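Recording at Rurkelside: common questions

How many recordings are in the set?
1,840 as of 11th January. Each covers one task from start to finish.

Who moves the arms?
An operator does, using the Skerelel controls. The learning program only gets the recordings later.

Do you keep the failed attempts?
Yes, but they are labelled and stored separately. Drops and missed grips go in the same folder — please don't delete them.
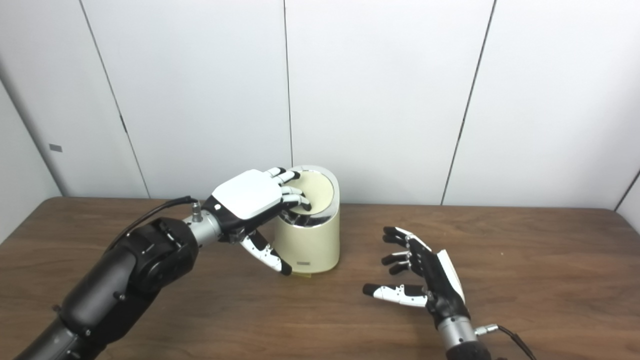
Left hand on the container lid, right hand open beside it.

Why use both hands for one container?
Most household jobs need a second hand at some point. We want examples of one hand holding while the other waits or helps.

Can I request a new object?
Send the Nuttall desk its size and colour. The next list closes in April.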